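**Ticket: left gripper pose jumps when both tags are in view**
Component: perception / tag tracker (Zarkavance)
Opened: 1/20/23
Status: open, fix in review

Okay, writing this up properly since it's eaten most of my week and I'd rather you all read it here than ask me in the hallway one by one.

Short version: the left gripper's pose in the head camera stream flips. It'll track fine for a while, then for a few frames the orientation snaps over to something physically silly (the gripper would have to be bent back through the wrist), and then it snaps back. The position stays mostly sane. If you only plot xyz you'd never notice, and I think that's how it got past us for so long. The right gripper does it too but way less.

I first saw it in replay. I was running one of the box sessions through Prarnovel to check the new smoothing and the planner threw this:

```
[retarget] WARN left: angular step exceeds limit, holding last
[retarget] WARN left: angular step exceeds limit, holding last
[retarget] WARN left: hold timeout, dropping segment
```

My first thought was that the limit was too tight, so I loosened it. Don't do that! The segment stopped getting dropped, sure, but then the simulated arm tried to follow the flip and went straight through its own base. I put the limit back.

**What I tried, in order**

1. Turned smoothing off completely. Flips still there in the raw poses, so the filter isn't inventing them. It was making them worse though, because it smeared a three-frame glitch into a nice long believable curve.

2. Re-ran intrinsics for the head camera. The new ones are a bit better than what we had and I'm keeping them, but no change on the flips.

3. Checked the tag size in the config. I was really hoping for this one. It was right.

4. Swapped the left and right tag IDs in the config and swapped the physical plates to match. The flips stayed with the left hand. So it's not a bad print, and it's not that one particular pattern is ugly.

5. Lowered the exposure. Slightly fewer missed detections, same flips. Kept the lower exposure anyway.

Number 4 was the useful one. If it stays with the hand and not the plate, then it's about how the hand is held. I dumped the angle between the tag normal and the camera ray for every bad frame, and they bunch up in the near-frontal range where a flat square looks nearly the same whichever way it leans. That's the classic planar ambiguity. You get two candidate poses with almost the same reprojection error, and our tracker was just taking the lower one every single frame with no memory of what it picked last time.

The log line I added looks like this, and once you've seen it you can't unsee it:

```
tag L cand A err 0.41 cand B err 0.43 -> A
tag L cand A err 0.42 cand B err 0.44 -> A
tag L cand A err 0.44 cand B err 0.43 -> B <-- there
tag L cand A err 0.43 cand B err 0.42 -> B
tag L cand A err 0.41 cand B err 0.43 -> A
```

Hundredths of a pixel deciding which way the wrist points. Great.

Then Mehrangiz Mazandarani asked the question I should have asked on day one, which was whether the gripper cameras disagree with the head camera during a flip. They run their own odometry off the room, plus they can often see the other hand's tags, so there's a second opinion sitting right there in the recording and we weren't using it for anything except the final alignment. 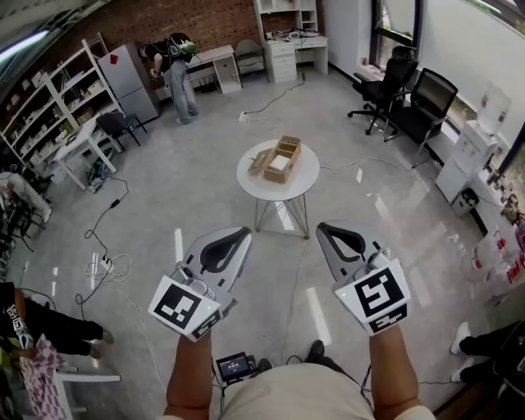
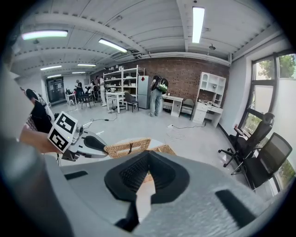

So I wrote a little comparison script (it's in tools/, called `cross_check.py`, please be kind). It takes the head camera's estimate of the left gripper, takes the gripper's own odometry over the same window, and compares the relative rotation between consecutive frames. During good stretches they agree nicely. During a flip the odometry says the hand barely moved and the tag says it swung around like a door. No overlap between the two cases at all, so the threshold was easy to choose and I'm not worried about it being fiddly.

I picked 200 windows from the older sessions and labeled them by hand to have something to test against, half an eye on the video and half on the plot. In 72 of them there was at least one flip. That's a lot more than I'd have guessed, and I'd like us all to feel a little bad about it.

**Results on the 200 windows**

| version | windows with a flip left |
|---|---|
| current main | 72 |
| pick candidate closest to last frame | 9 |
| same, plus odometry check | 0 |

The middle row deserves a comment. Just remembering last frame's choice fixes nearly everything and it's maybe a dozen lines. The trouble is what happens when the tag drops out for a moment and comes back. With no recent history it picks by error again, and if it picks wrong then it *stays* wrong, very confidently, until the next dropout. All 9 of the leftovers are that. I'd honestly rather have the flicker than a stable wrong answer, so I don't want to ship the middle row by itself.

With the odometry check the tracker carries the last good orientation forward through the dropout using the gripper's own motion, and compares both candidates to that when the tag returns. If the odometry is lost too, it marks the pose as unknown and lets Prarnovel cut the segment. We lose a little data. Fine by me.

**Things I noticed along the way that aren't this bug**

- The timestamps on the two gripper streams are offset from each other by a constant that changes every time the recorder restarts. The cross check didn't work at all until I corrected for that (I lost an entire afternoon here, I thought my rotation convention was backwards, and then I "fixed" the rotation convention, and then it was backwards). I now estimate the offset per session. Should be its own ticket, and I'll open it.
- When the tracker sees only one tag of a gripper it reports the same covariance as when it sees two. That's plainly wrong and downstream code trusts it. Separate ticket also.
- `retarget` says "dropping segment" but doesn't say which one or where it started. I added the index and start time. That's already merged.
- The config loader silently ignores keys it doesn't know. I had `min_margn` in there for two days. Can we please make that an error?

**How to reproduce**

Check out main, grab any of the box sessions from the Perum bucket, and run:

```
zark replay --session <id> --stream head --dump-candidates
python tools/cross_check.py --session <id> --hand left --plot
```

Look for spikes in the bottom panel. If you get a flat line at zero the time offset didn't load, so delete the cached one and run it again.

**Where the fix is**

Branch `pose-memory`. Most of the change is in the tracker, with a small hook so it can read gripper odometry when it's available. If you run with only a head camera you get the middle row behavior plus a longer list of unknowns after dropouts, controlled by `reacquire_policy`. The default is `strict`. There's also `lenient`, which I left in for live preview, where a gap looks worse than a wrong wrist.

Speed: I was nervous, but the extra work per frame is tiny next to detection. The offset estimate at session start is the slow part and it only happens once.

**Still to do before I close this**

- [x] hand-labeled windows committed with the test
- [x] memory + odometry check on both hands
- [ ] Mehrangiz to review the reacquire logic, particularly the case where both grippers drop out together
- [ ] rerun the already exported sessions (this is the big one, need to know how much machine time I can have)
- [ ] update the Sheikh planner config so it treats unknown as unknown and doesn't fill in the last value
- [ ] docs

On the rerun: anybody training on exports made before this lands has flips in their data. I'd hold off on comparing any two runs until the new exports are up, or at least pass `--max-ang-step` in the loader so the worst ones get thrown out. It won't catch the smoothed ones, sorry. Those are baked in as nice gentle curves and the only way to get rid of them is to go back to the raw streams.

**Update, later**

Ran the branch on two longer sessions that weren't in the labeled set. Left hand clean all the way through on both. Right hand has one spot in the second session where it goes unknown for longer than I'd like. The tag's visible for part of that stretch and detected maybe half the time, so I suspect the corner refinement is rejecting it. I'm dumping the corners now and I'll paste them in here when it finishes.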